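Drilturon Opens Orders for Qaisi Hand-Held Gripper Kit

Stustaston, Jan 8, 2022 — Drilturon has opened orders for Qaisi, a hand-held gripper kit for recording manipulation work in ordinary rooms. The kit is supplied to research groups and product teams that train robot arms on household tasks and need recordings made away from the lab bench. Units ship from the company's Stustaston workshop.

Qaisi consists of a two-finger gripper, a wide-angle camera mounted above the fingers, a trigger handle and a belt pack with battery and storage. The operator holds the tool and does the job by hand. Finger opening, camera video and motion readings are written to one file with a shared clock. No arm, base or fixed tracking station is used at the recording site.

The first task set offered with the kit, named Dadum, covers clothing and bed linen. It holds 1746 recordings, each with a start marker, an end marker and a text label for the task. Garments are laid out on beds, tables and sofas in lived-in homes, and the operator works on them where they lie. Cuffs, collars and rolled edges are labeled separately from the body of the garment, as these are the places where most folding routines take their first grip. Knitwear has its own section. A striped sweater with one sleeve folded back over the body, for instance, gives a folding model a grip point at the cuff and a second layer of cloth to keep clear of.

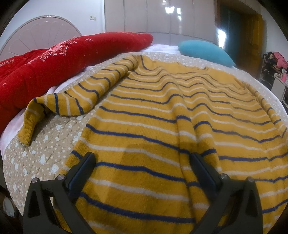 Knitwear was the section Lok-yiu Chung asked for during the trial period, on the grounds that a model trained on towels and T-shirts tends to close too early on a thick fabric and pick up a single loop of yarn. Chung added that the softer finger pads had made a difference on wool but that the trigger spring was still too stiff for long sessions, and asked that a lighter spring be sold as a spare part.

Drilturon has added the lighter spring to the parts list. It can be fitted with a hex key and does not change the calibration of the finger sensor.

The fingers are replaceable. Pads wear faster on coarse fabric and should be checked after every 100 recordings. A pad that has lifted at the tip will shift the recorded contact point and should be changed before further use. The same finger set bolts to the Qaisi arm adapter, so that a policy trained on hand-held recordings can be run with matching finger shape and camera position.

Recordings are exported with the camera calibration file. Wide-angle video is stored as captured; a flattened version can be produced with the desktop software. Faces and readable papers can be masked before export — this step is off by default and must be turned on for each project.

The Qaisi kit is priced at $4000 and includes one gripper, the belt pack, a case and 7 pairs of spare pads. Dadum is licensed separately, by site. Existing users of the trial units may exchange them for production units until the end of August.

Orders and requests for sample recordings are handled by the Drilturon sales desk in Stustaston.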